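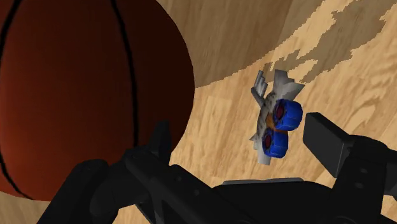 Jotley Tidy-Up: Simulated Household Clearing Tasks

Data card, version 2

Summary

Jotley Tidy-Up is a collection of simulated manipulation episodes concerned with one ordinary household chore: picking objects up from a surface and putting them where they belong. All episodes are computer-rendered. The release is intended for researchers assessing whether a policy trained on tabletop data can cope with the clutter of a family home, where toys, sporting goods and kitchen items are commonly left together.

The maintainers' position is that the chore remains unsolved. Current policies perform creditably when a single object of convenient size stands alone on a plain surface. Performance declines when a second object of very different size is close to the fingers, and it declines further when the target has an irregular outline. The collection has been organised to make these declines measurable.

Contents

The release contains 703 episodes in two parts.

Part A, Single Item: 300 episodes. One object is to be retrieved and placed in a receptacle.

Part B, Mixed Items: 403 episodes. The target object is accompanied by at least one distractor, which may be considerably larger than the target. The pairing of a small toy with a basketball belongs to this part.

Each episode comprises a colour image stream from a viewpoint at the gripper, joint positions, gripper aperture, a written instruction and an outcome label. Instructions are written in plain Australian English ("Put the toy away", "Clear the bench, leave the ball"). Object names were kept general on purpose, as a person speaking at home seldom gives a full description of the thing they want moved.

Why the gripper viewpoint

A fixed overhead view makes most clearing tasks appear simpler than they are. From the gripper, a nearby ball can fill much of the visual field while the toy to be collected occupies only a small portion of it. The fingers themselves also hide part of the work. Policies that rely on apparent size to select a target are therefore penalised in Part B, and the maintainers consider this a fair reflection of domestic conditions.

Small toys present a further difficulty. A figure with a speckled grey and white body, pointed protrusions at one end and bright blue cylindrical parts at the front offers several plausible places to close the fingers, and they are unlikely to be equally secure. The instruction does not say which to choose.

Scenes and assets

Surfaces are textured with wood, stone, laminate or fabric patterns. Some textures show visible distortion or blocky edges where the surface curves or meets a boundary. These have been retained. Users who require photorealistic backgrounds should look elsewhere or apply their own rendering pass.

Lighting is even and flat by default. A variable lighting option is under preparation and is not part of this version.

Objects are drawn from 31 asset models. Mass and friction values were assigned by category and were not measured from physical items. Soft materials are approximated as rigid bodies, so a toy with a fuzzy-looking surface will not compress when grasped. Results on plush or upholstered objects should be read with that limitation in mind.

Collection and labelling

Episodes were produced by teleoperation within the simulator. Operators were given the written instruction and the gripper view only. Outcome labels were assigned automatically from final object positions, then reviewed by Beril Karabulut and Shabani Mabula. Where the two reviewers disagreed, the episode was labelled "unresolved" and kept in the release.

Labels take one of four values: complete, partial, failed, unresolved. "Partial" is used where the target reached the receptacle but a distractor was displaced in the process. In a real lounge room a ball knocked off a bench may roll into a glass or a pet, and the maintainers did not wish to record such an episode as a success.

Intended uses

Evaluation of target selection in clutter.
Study of grasp choice on irregular small objects.
Comparison of policies with and without gripper-view input.
Teaching, at upper undergraduate level and above.

Uses not supported

The collection should not be used to certify any machine for operation in a dwelling, child care centre or workplace. It contains no people, no animals and no moving obstacles. A high score in either part indicates competence within the simulator and carries no assurance regarding physical hardware.

The collection is also unsuitable for estimating how long a chore would take. Episode durations reflect operator pace and network delay - neither has been normalised.

Known issues

Distractors in a small number of Part B episodes begin in contact with the surface mesh and shift slightly at the first time step. The outcome check allows for this movement, but trajectory-level analyses may not.

Objects may appear to float in some rendered views. Contact state should be taken from the simulator log and not inferred from the image.

The Truren export script drops the gripper aperture field when run with default settings. Pass the full-state option until a corrected script is issued.

Changes since version 1

Part B was enlarged and its instructions rewritten.
The "unresolved" label was introduced.
Duplicate episodes were removed.
Colour profiles were made consistent across both parts.

Governance and contact

Sarahí Aguirre is responsible for the collection and approves each release. Isauro Trujillo maintains the simulator configuration. Questions concerning labels, corrections and requests for withdrawal of an episode should be directed to Citlali Valdovinos through the Jotley issue tracker. Reports should state the part, the episode number and the version in use.

The next review is scheduled for March.

Last revised 2/23/21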